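# Chapter 6: Writing and Placing a Death Notice

Most families have a day or two to write a death notice, and many have never written one. Funeral home staff are often asked to do it for them. This chapter covers what goes into a notice, who approves it, and how it gets to the newspaper or the memorial page. Eulogies and printed programs are left for the next chapter.
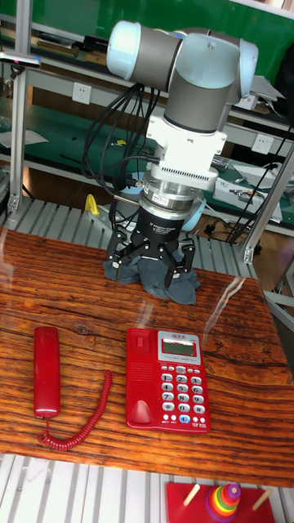
*Figure 6.1. Three-finger gripper with its fingertips on a dark grey cloth.*

A death notice and an obituary are different things. The notice is short and paid for, and it gives the name, the date of death, and the service times. An obituary tells the story of a life and may run to several paragraphs. Families use the two words loosely, so ask which one they want before you quote a price.

Start with the intake sheet. When Randa Khoury wrote the notice for her aunt, Rawan Sleiman, she came in with four pages of notes and no maiden name. The director, Mei-kuen Yuen, went through the sheet with her line by line. They were done in 40 minutes, and the notice came to six sentences.

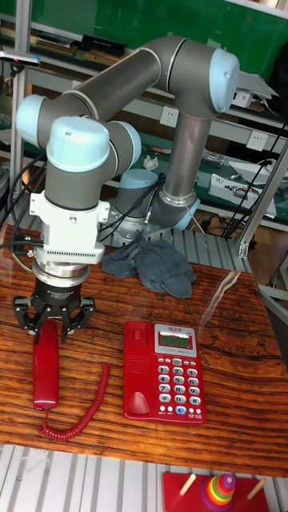

Check every spelling with a second relative. In the Sleiman notice, the surviving brother was listed first as Ziad and again, lower down, as Zein, a family nickname. The cousin who read the proof caught it. A printed correction costs money and may not appear until after the service.

Survivors are usually listed by closeness: spouse, children, grandchildren, then brothers and sisters. Stepchildren and former spouses are the family's decision. Write down what they decide and who told you.

## Terms in this chapter

- **Proof:** the copy sent to the family for approval
- **Preceded in death by:** the line naming close relatives who died earlier
- **In lieu of flowers:** a request for gifts to a named cause

## 6.1 The Intake Sheet

The sheet has five parts. The first is the legal name, taken from an official document and copied exactly, including any middle name the person never used.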